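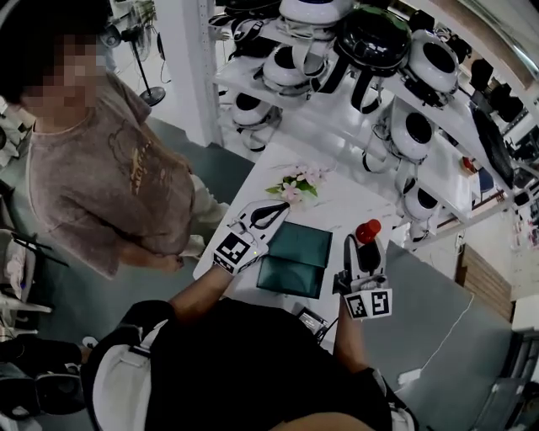
Pink artificial flowers and the green folder on the white table, shelves behind.

Clokside table tidying -- read me first

Hello! I'm Narayanan Amin and I put this set together, so moans about it come to me. It covers small everyday things being picked up, moved and put back on one white table at our Drostereck room. There are 339 clips in the main folder and 21 more in the one called extras (those are the ones where I couldn't decide what counted as tidy).

What's on the table changes from clip to clip. The artificial flowers turn up a lot, and so does the folder, which I've grown oddly fond of. I write "flowers" in the labels whatever the bunch, and "folder" whether the flap is folded or open. If something has a red top I've put that in the notes column -- it makes searching much quicker!

File names go room, day, clip number. The July ones have an extra underscore in the middle. Sorry, I'll get round to it.

Please don't crop out the shelves at the back, people at Cistorgate have asked for them specially.

Known problems: two clips have the same number, and the spelling of "grey" wanders about in the labels.

Last changed 4 August 2020. Corrections very welcome, just send me the clip number and what you'd call the thing instead.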